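**Equipment Review: Kolulley Snack Counter Practice Kit**

Prepared for the Endau Robotics Club equipment file, Apr 6, 2026

The Kolulley Snack Counter kit is sold to schools and clubs that already own a manipulator and need something realistic for it to handle. It contains a reference manual, a scoring sheet, a set of task cards and the counter furniture: acrylic stands, baskets, a wire rack and a shallow tray. Robots, grippers and food are not supplied. The club purchased one kit in December for $847, and the senior group has used it as its main preparation for the Tasik student challenge, in which teams must restock and serve from a small shop counter.

The task cards are arranged in 7 levels. The first two cover single items on a flat surface, with generous clearance on all sides. Students found these levels well paced, and the manual explains approach height and finger opening in plain terms. A wrapped sandwich in a basket is a fair early test. The film shifts under contact, the bread compresses, and the rim restricts the angle from which the fingers may enter.

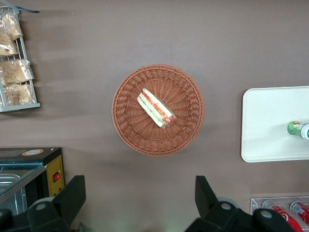 Scoring at these levels rewards a clean release as much as a clean pick. The group considered this a sound choice. In earlier seasons the club's own exercises awarded full marks once an item had been lifted, and students developed habits that later had to be corrected.

From level three onward the cards assume two arms sharing one table. The manual is weaker here. It provides a single layout drawing, and the drawing does not state the reach expected of either arm. The senior group spent two sessions adjusting positions before both arms could serve the middle of the counter without entering each other's space. A table of minimum distances would have prevented most of this work. The club has since prepared its own, and it is kept with the kit. 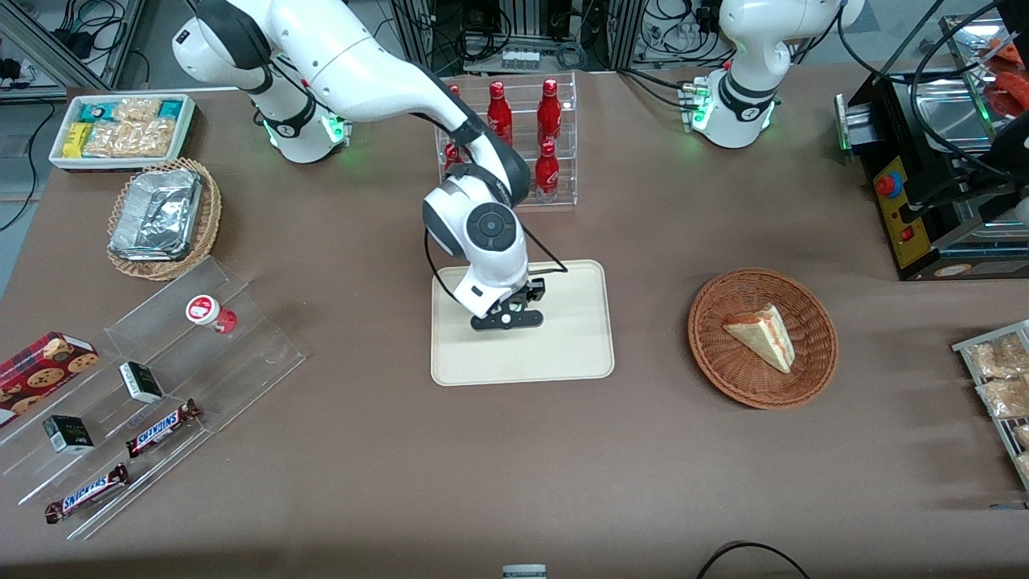
Furniture quality is good overall. The baskets keep their shape, and the wire rack holds bagged bread securely enough for repeated practice. The clear acrylic is attractive and true to a real shop, but it marks easily, and reflections from the risers troubled the students' vision software throughout the term. Members reduced the problem by moving the lamps and by collecting additional training pictures. The final set came to 1,268 labeled pictures, well above the 600 the manual recommends. Clubs that intend to rely on vision should plan for this effort at the outset.

The stepped display stand is the most demanding part of the kit. Cylindrical packages placed on their sides must be set down parallel to the tier, and a small error in wrist angle is enough to let them roll. Chocolate bars are easier to place but difficult to lift, as the fingers must reach close to the shelf surface. The cards for this stand are well written – the best in the set – and they allow students to choose the order in which items are placed.

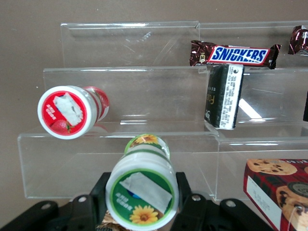 **Is the kit suitable for a club with only one arm?**

Levels one and two can be completed in full with a single arm, and parts of level three can be adapted. The remaining levels depend on two arms, and a club in that position would be better served by the smaller Aubert tabletop set.

**Assessment**

| Area | Rating (of 5) |
|---|---|
| Task cards | 4 |
| Manual | 2 |
| Furniture | 4 |
| Scoring sheet | 5 |
| Value | 3 |

The kit is recommended for intermediate and senior groups with two working arms and an adult mentor who is comfortable with calibration. It is not recommended as a first purchase. Replacement acrylic panels are sold separately, and the club advises ordering one spare riser with the kit. Groups wishing to borrow the Endau set should reserve it through the equipment desk and return all task cards in level order.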